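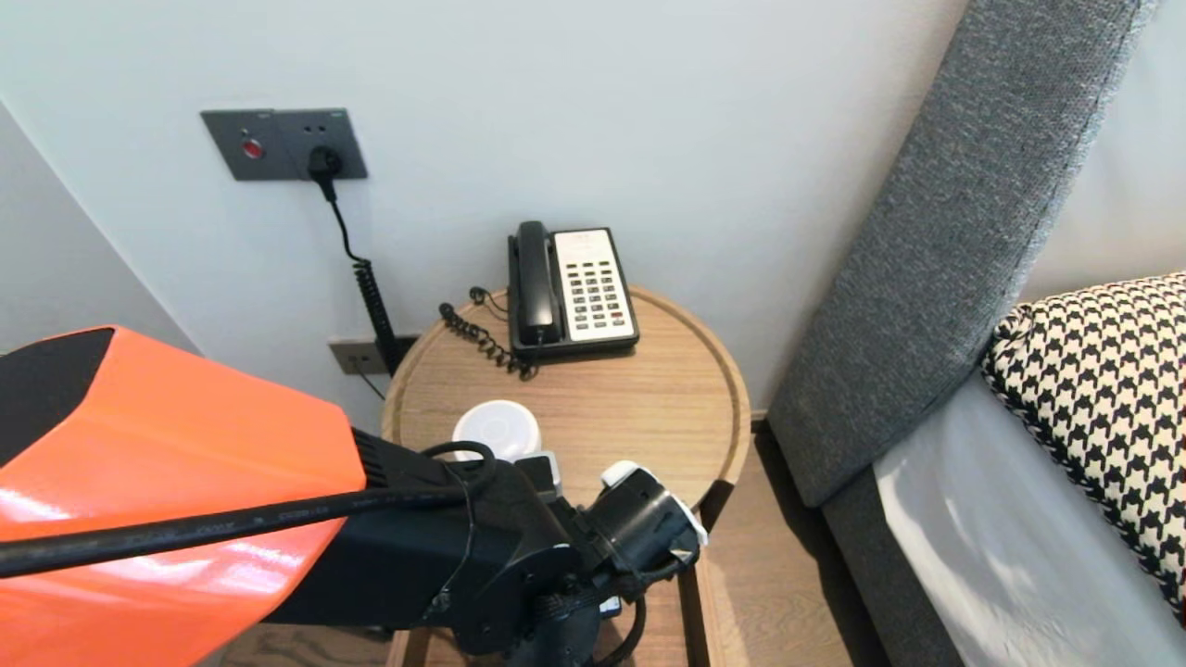
A corded desk telephone on a round side table.

"I still write the number on paper first"

Osian Skyrme repaired telephone lines for 29 years, most of them in the valley between Mirkasitz and Graklow. He stopped working two years ago, but people in the town still stop him in the street when their line makes a noise. We met in his kitchen on 12 September 2007, and he had already made the tea when I came.

I asked him first how he came to this work. He said that he did not choose it. "My uncle was at the exchange in Mirkasitz and they needed a young person who was not afraid of poles. I was afraid of poles, but I did not say it." He was 16 years old. In the first winter he mostly carried wire for the older men and learned to listen. A good line, he says, has almost no sound, and a line with water in it sounds like somebody frying an egg in the next room.

The Mirkasitz exchange served 800 subscribers when he began. Skyrme knew many of them by their number before he knew their faces. "I would meet a woman at the baker and she would say her name, and it meant nothing to me. Then she would say where she lives and I would think, ah, you are the one with the bad joint behind the barn."

The farms up at Vunusine were the hardest. They were on a shared line until quite late, and two houses could not call at the same time. I wanted to know if people were angry about this. He thought about it for a long time. "Some were. But it was also company for them. When the Mulligan farm got a line of its own, the old mother there complained to me that the telephone was now too quiet. She used to hear all the news from the neighbors. Of course it was not allowed to listen."

Did he hear private things himself, when he tested the lines?

"Yes. You clip on to the wire to see if it is free, and sometimes it is not free. You take it off again. I heard one man ask a girl to marry him. I took it off before she answered, and for a week I could not ask anybody." He laughed. They did marry, and later he put in their telephone.

We talked then about the flood, which people in Graklow still mention often. The water came in September and took the cable under the bridge. Skyrme and a colleague hung a temporary one from tree to tree on the other bank, and it stayed there until spring. He is not proud of how it looked. "It was ugly work. But the doctor could be called."

He owns a mobile telephone, a present from his daughter, and he keeps it in a drawer with the batteries. He has nothing against it. What he does not like is that people now call while they are walking and then say they must go. "Before, you sat down for it. My wife brought a chair."

I asked if he misses the work. The climbing, no, because his knees are bad. He misses the mornings after a storm, when the list was long and every house on it was glad to see him. Then he got up to look for a photograph of the old exchange building – it is a shoe shop now – and could not find it. He promised to send it to me by mail. When I left he wrote my number on the back of an envelope, read it aloud to me two times, and put it under the sugar bowl.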